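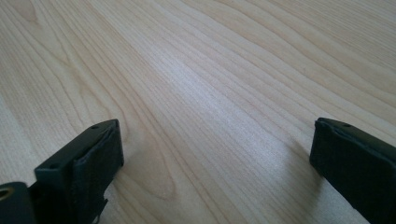 The Clear Table Rule

There were 15 rules pinned up in the workshop at Grultham, and the one I loved best was number 7, which said that before any job began, the fingers must be opened over a clear table and held there while the operator counted slowly to four.

I was new that March and I thought it a terrible waste of a morning. We had 200 cups to sort for the Wornen order, and there I stood with the grip in my hand, both black fingers open and nothing between them but pale wood, counting under my breath like a child playing hide-and-seek. My supervisor, who had come over from Yule and had very firm ideas about tea and about standards (in that order, I think), wouldn't hear of skipping it.

"Look at the table," she'd say. "Then look at the fingers. Then you may begin."

So I looked. I got to know the grain of that table the way you know the ceiling over your own bed — the long loops on the left that came to a rounded point, the fine lines running off to the right, the soft shine across the middle where the light lay. I looked at the pads and the little screw holes, and one morning, somewhere between three and four, I noticed that the left pad didn't feel quite the way it had the day before when I pressed it with my thumb.

I put the grip down and wrote it in the book, as rule 8 required, and went to find her. She pressed the pad herself, twice, and fetched a new pair from the Gimance drawer without a word of fuss. Then she put the kettle on, and the cups for Wornen waited until we'd both finished our tea.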